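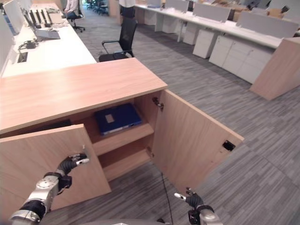

Wednesday, the oak cabinet by the long desks

Home | Notebook | Stores | Contact

Spent a good while on the cabinet today, and I'm glad I did, as it had been nagging at me! Both doors open so I could get at the hinges properly (the screws are Davby ones, drawer 87 in stores, if you ever want spares). The dark blue binder stays on the shelf, please, it's the Mistance paperwork and I would be lost without it. 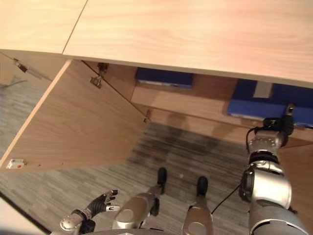 Next job is the catches. I'd like to order 2 more of the magnetic sort from Drikaris, and while I'm writing to them I may as well ask about shelf pins, which we always seem to run short of. The bottom compartment I'm keeping for the Nomura folders, all 121 of them, if they'll go in – I do have my doubts, but we'll try it after lunch.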